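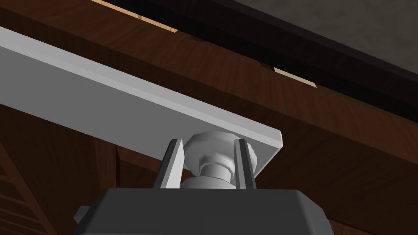

Pernerum Support Desk
Shared Workshop Accounts / Simulation / Contact and Grasping

Ticket status: Open, awaiting member response
Submitted by: Prasetyo Goh
Account: Drotik Workshop (shared licence)
Project: Varghese two-armed household robot, door task
Controller package: Grevovard, member build
Priority: Normal

Summary
Right arm loses the door handle in simulation after the controller was moved to the new grasp settings. Left arm not affected.

Member's report
I am building the Varghese robot at the Drotik workshop with the intention of using it at home. Before the right arm is allowed to run on the bench, our house rules require that each task be completed in the simulated bedroom. The task in question is to take hold of the lever on the bedroom door and swing the door further open. The left arm is to be held up and clear throughout, with nothing in its gripper.

Under the previous settings the task was completed in 15 runs out of 15. Under the present settings it was completed in 2. In the failed runs the gripper arrives at the handle, the log records contact, and the door then remains where it is while the arm continues along its path. No error is raised. The same fault was found on the knob test, in which the open fingers are brought up on either side of a white knob on the underside of a bar and then told to close. The log gives the grasp as complete while the fingers are still standing apart.

I have not altered the door, the handle or the furniture. The bed and nightstand were left in place for all runs.

First response, support desk
Thank you for your report. Kindly confirm the following and attach the contact log for one failed run.
1. Whether the grasp is judged by finger position, by contact force, or by both.
2. Whether the left and right grippers read from the same settings file.
3. Whether the fault remains when the arm is slowed to half speed.

Member's response
1. By contact force only. Finger position was switched off when the settings were changed.
2. They do not. The right gripper was given its own file when its fingers were replaced with the slimmer pair.
3. It remains. Slowing the arm made no difference to the result.
The contact log for run 9 is attached. 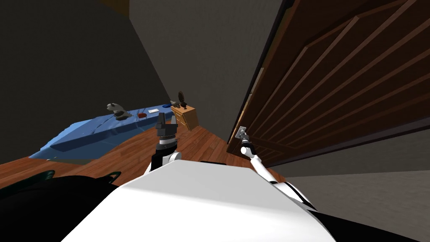 Second response, support desk
The contact log has been examined. In run 9 the force threshold is met by one finger alone, at the moment it touches the plate behind the lever. The controller accepts this as a finished grasp and starts the pull. As the second finger has recorded no force, the lever is not held and the door receives no load.

The knob test shows the same pattern. A single light touch is enough to end the closing movement.

Members are advised to make the following changes in the right gripper's settings file:
- Switch finger position checking back on.
- Set the grasp condition to require force on both fingers.
- Restore the closing delay to its earlier value, so that the pull cannot start while the fingers are in motion.

The door hinge and handle settings should be left as they are. Please repeat the knob test first and proceed to the door only when it has been passed.

Member's response, Monday
The first two changes have been made. The knob test was passed in 7 runs out of 7. On the door, the lever is now held, but in one run the arm stopped before the pull and reported a time limit. I had overlooked the closing delay, which is still at the shorter value in the right-hand file.

Third response, support desk
Please correct the closing delay and raise the time limit by the same amount, as the two are counted together in Grevovard. A fresh set of 15 door runs is requested, with the log of any run that stops early. The ticket will be kept open until these are received. The bench arm should remain switched off at the main isolator in the meantime, in accordance with the Drotik house rules.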